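Cisside Recorder Guide
Section 4: Recording Your First Set of Demonstrations

By now the arms are mounted, the leader handles are paired and you have run the joint check in Section 3. Time for the fun part! In this section you will record a small set of demonstrations that a policy can learn from. Plan on a morning. Most people get through their first 60 episodes before lunch, and the second batch goes a lot faster because your hands have learned the handles by then.

An episode is one complete try at one task, from the home pose to the home pose. A set is a group of episodes that share the same task sentence.

Before you start

Charge the foot pedal. Check that the drive has at least 70 GB free. Clear the floor behind the operator's chair so that nobody steps on the pedal cord.

CAUTION: Keep the stop button within reach of the operator's left hand the whole time the arms are powered. A second person at the table should have their own stop button, plugged into port B.

4.1 Write the task sentence

1. Open Cisside and choose New Set.
2. Type one plain sentence that says what the arms should do, such as "Put the fruit on the plate." Use the words you would say to a friend.
3. Pick Single Arm or Both Arms. If you aren't sure, pick Both Arms. The idle arm is recorded too, and it's useful for the policy to see an arm waiting politely out of the way.
4. Press Save. The sentence is locked once the first episode is stored, so read it over one more time.

4.2 Record an episode

1. Press Home and wait for the two short beeps.
2. Step on the pedal once. The light on the base turns green.
3. Do the task at an easy, steady pace. Long pauses get learned just as well as good grasps do!
4. Bring both arms back near the home pose.
5. Step on the pedal again. The light goes white and the episode appears in the list.
6. Mark it Keep, Redo or Recovery.

Use Recovery when you fumbled but fixed it: the gripper slid off, you came back around and got it on the second go. Please keep these. Laimutė Org, who wrote the first Keltov training scripts, asks for one Recovery in every set and is delighted to get more.

NOTE: If the list shows a yellow triangle, the two wrist cameras drifted apart in time. Mark the episode Redo and restart the Lullard sync service from the Tools menu.

4.3 Reset the table between episodes

This is where a good set becomes a great one. A policy that has only ever seen one layout will be lost as soon as something moves, so give it some variety.

1. Wait for the white light. Don't reach in on green.
2. Move the main object by at least a hand's width, or trade it for another one of the same kind.
3. Every fifth episode, move the target as well.
4. Every tenth episode, change the things in the background.
5. Take your hand all the way out before you call "clear" to the operator.

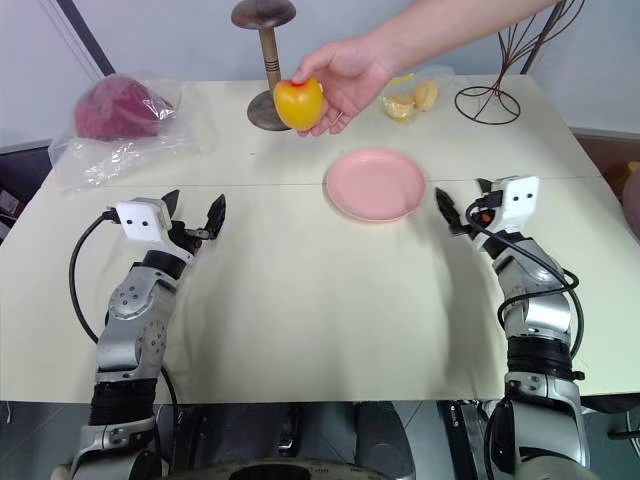 Resetting is much easier with two people, one at the handles and one on the far side of the table, and we recommend it for any set longer than 37 episodes. Agree on the calls first: "reset," "clear," "go." The person resetting chooses the next position, and the operator shouldn't know it ahead of time. With a golden yellow fruit in hand and a round pink plate near the middle of the table, there are plenty of starting spots to choose from, and the wooden stand, the wire piece and the clear bags along the back are just the kind of clutter a policy ought to get used to. Leave things like that in. Both grippers should stay open and still until the call of "clear."

CAUTION: Tuck in sleeves and lanyards before reaching over the table.

4.4 Check what you have

1. Choose Review and play the set at 4x speed.
2. Delete anything in which a hand shows up after the green light.
3. Look at the Start Map. Dots should be spread over the reachable area. If they bunch up on one side, record more on the other.
4. Press Export to Ji. A set of 339 episodes takes long enough for a coffee.

If the Start Map comes up blank, the table corners were never marked. Go back to Section 3, mark all four, and reopen the set. Your episodes are safe and the map will fill in.

Section revised in August by Gualtiero Dal Bello. Training on an exported set is covered in Section 5.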